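Uma falha que vale por 25 acertos

Há uma coisa que me encanta na robótica de bancada e que quase nunca aparece nos vídeos de divulgação: o momento em que o robô erra. Falo do erro miúdo, aquele que deixa a equipa inteira debruçada sobre um registo de forças às nove da noite, a discutir se a culpa é do sensor, do código ou do legume.

Passei uma temporada a acompanhar o trabalho da Nerow, que treina dois braços para separar fruta e hortaliça em pratos. A tarefa parece coisa de criança. Pega, levanta, pousa, larga. E durante 347 repetições foi isso mesmo, com tropeços pequenos. Na repetição seguinte, o braço esquerdo desceu para pousar uma beringela e não parou onde devia. Continuou a empurrar contra o prato, com a garra fechada, até alguém carregar no botão de emergência. Ninguém se magoou. A beringela ficou com uma amolgadela feia e o prato partiu-se em dois.

Eu achei fascinante! E continuo a achar, meses depois, que foi a melhor coisa que aconteceu ao projeto.
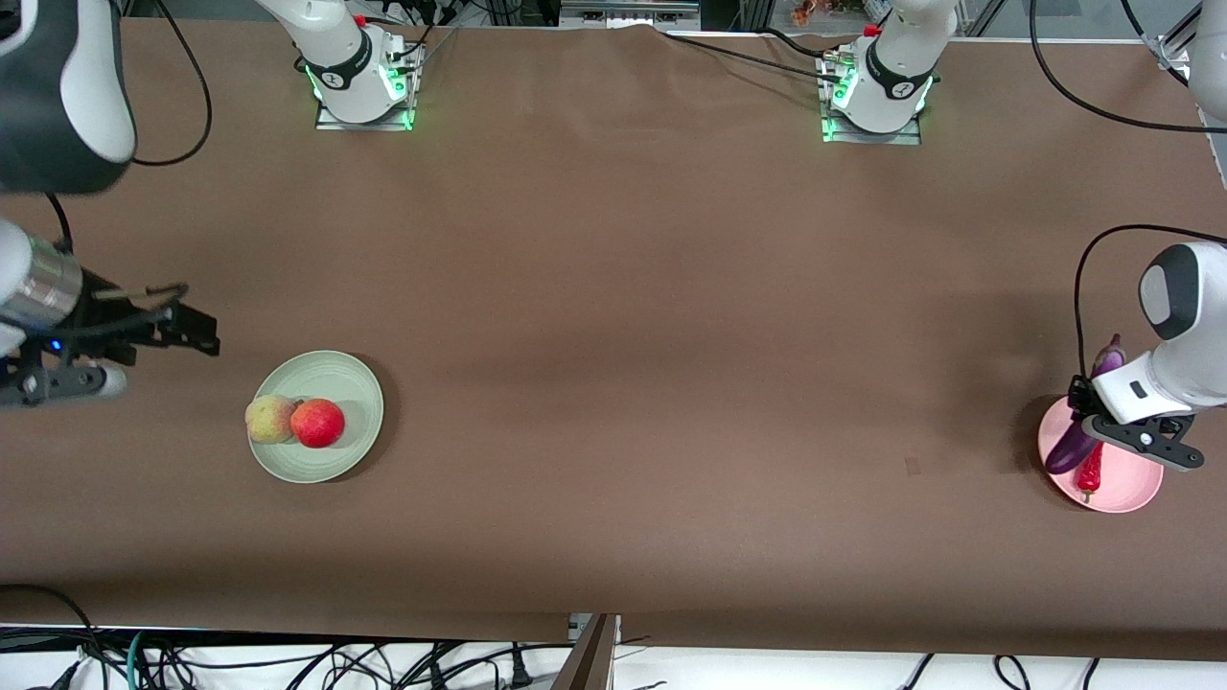 Timulum, 21/04/2019

A explicação, quando apareceu, era de uma simplicidade desconcertante. O programa calculava a altura de descida a partir do ponto onde a garra apanhava o objeto e partia do princípio de que ele vinha mais ou menos na vertical. Com uma maçã ou um pêssego, pouca diferença faz. Uma beringela comprida, agarrada perto do topo e inclinada, é outra conversa: a ponta de baixo chega ao prato muito antes do que o cálculo prevê. O limite de força devia ter travado o movimento, mas estava desligado desde uma sessão de calibração e ninguém o tinha voltado a ligar.

São, portanto, duas falhas, e a segunda é a que me interessa. A primeira é geometria e resolve-se numa tarde. A segunda é de hábito. Niloufar Ranjbar, que escreveu boa parte do controlo, defende que uma proteção que se pode desligar sem deixar rasto não merece esse nome. Concordo com ela sem reservas. Hoje o limite volta sozinho ao valor normal ao fim de 6 minutos, e o sistema recusa-se a arrancar uma série se o encontrar alterado. (Houve protestos, claro. Quem calibra odeia ser interrompido.)

Nesrin Kocabaş discorda em parte, e a objeção dela é boa. Se enchermos a bancada de bloqueios automáticos, diz, as pessoas deixam de olhar para os braços e passam a olhar para o ecrã. Prefere uma verificação em voz alta, a dois, antes de cada série. Eu queria as duas coisas! Custam tão pouco que não vejo razão para escolher.

O que me entusiasma é a quantidade de conhecimento que saiu dali. O relatório do incidente tem mais ideias úteis do que todos os relatórios de sucesso que li antes: como estimar a inclinação do objeto na garra, como distinguir o contacto com o prato do contacto com o que já lá está, o que fazer quando um pimento comprido ocupa o sítio da descida. Essa última pergunta nem sequer estava na lista de testes.

Gostava que mais laboratórios publicassem as suas beringelas amolgadas. A Nerow pôs o registo completo à disposição de quem o pedir, com os gráficos de força e a decisão errada bem assinalada, e já recebeu duas correções vindas de fora. Uma delas apontava um erro de sinal que continuava no código.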